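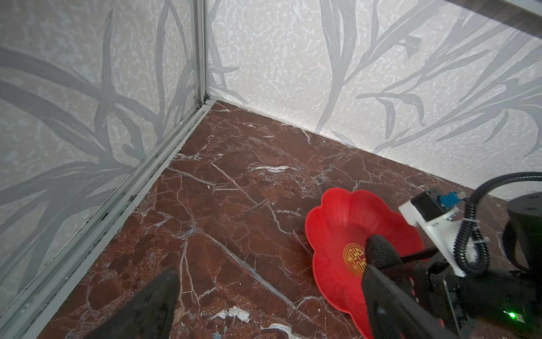
The Zadia catalogue called it a lucky dish. My aunt paid 47 for it, postage extra, and set it on the marble in the corner, where the wall has those big grey leaves on it.

"Luck comes in low," she said.

I said it was red plastic with a gold sign printed in the middle, and did she know what the sign meant?

She didn't. Neither did Zadia — I wrote and asked.

In September she won 2 pounds on a scratch card. She had spent 501 on them by then, and wanted me to look at the dish again, properly this time.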